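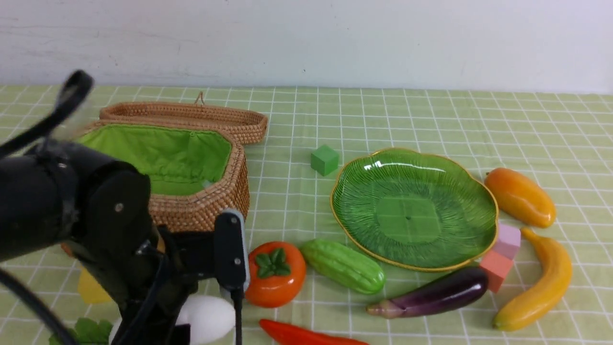 Mercredi 6 novembre, Gemel

İlker Çetinkaya redevient chef de cabinet, poste qu'il avait quitté en juillet en jurant qu'on ne l'y reprendrait plus. La mairie de Gemel a confirmé sa nomination dans un communiqué de deux paragraphes, dont un consacré aux horaires de la piscine.

L'homme connaît la maison. Diplômé de droit public, passé par le service juridique de la société Fusier, il était entré en politique par la petite porte, comme secrétaire particulier de Nermin Soylu, alors conseillère chargée des transports. Il rédigeait ses discours, corrigeait ses chiffres et, selon ses détracteurs, choisissait aussi ses adversaires. Quand elle a pris la mairie avec 63 voix d'avance sur Gönül Kocabaş, il l'a suivie à l'étage.

La brouille de l'été portait sur le quartier de Leson et sa ligne de bus. Çetinkaya voulait la maintenir, la maire voulait la « repenser », verbe qui, à Gemel, précède en général la disparition de la chose repensée. Une pétition a recueilli 3016 signatures. La ligne circule toujours et le directeur de cabinet qui avait préparé sa suppression, İlker Özkan, rejoint une mission sur la signalétique dont la durée n'a pas été précisée.

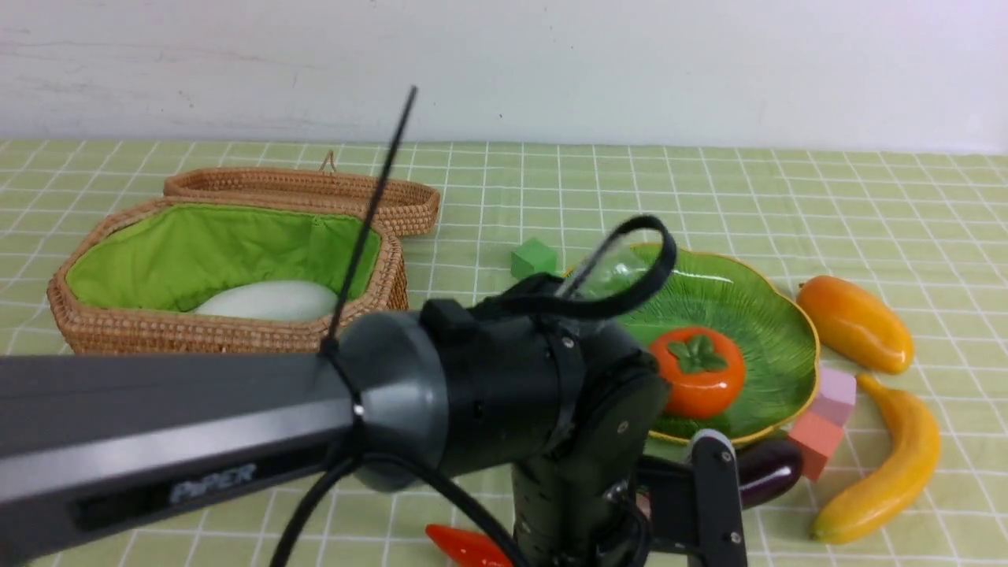

*Une nappe à carreaux vert clair.*

L'opposition a salué ce retour à sa manière. « On change d'İlker, on garde la politique », a résumé Gönül Kocabaş, qui siège sur les bancs d'en face et n'a pas digéré les 63 voix. Elle demande que la rémunération du poste soit présentée au conseil, demande qu'elle avait oublié de formuler du temps où son propre camp tenait la mairie.

Zerrin Kırmızıgül, élue de la liste Güneş, s'est abstenue de tout commentaire pendant une bonne partie de la séance, puis en a fait un de vingt minutes. Elle réclame un engagement écrit sur les bus et sur les 805 abonnements scolaires du quartier. La maire a répondu qu'elle y était favorable sur le principe. Le principe sera examiné à la prochaine séance.

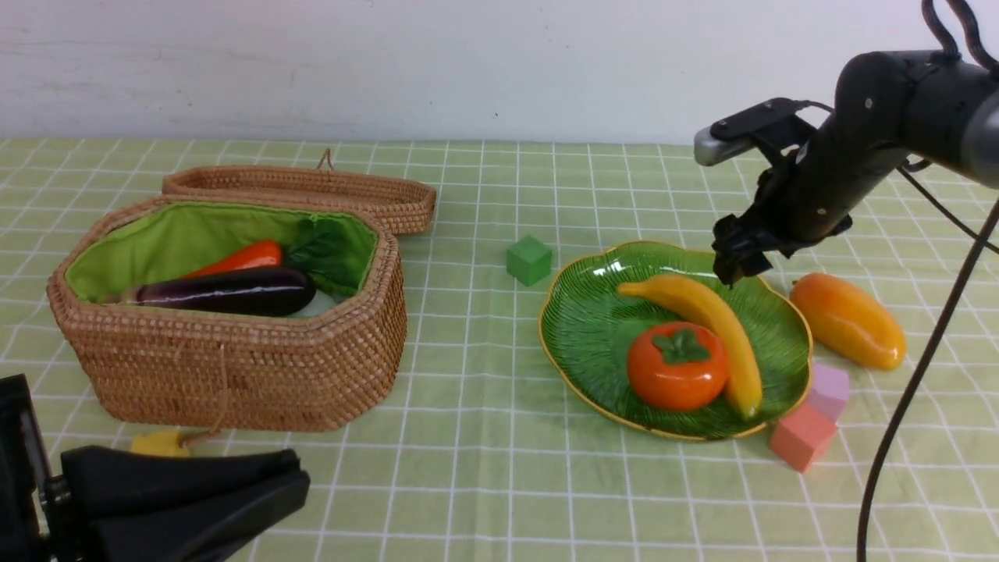
**La nomination doit-elle être votée par le conseil municipal ?**

À Gemel, la maire choisit seule son chef de cabinet ; les élus ne se prononcent que sur les crédits du service.

Çetinkaya a repris son ancien bureau, au 2e étage. Son prédécesseur y avait laissé le plan du réseau de bus, sans la ligne de Leson.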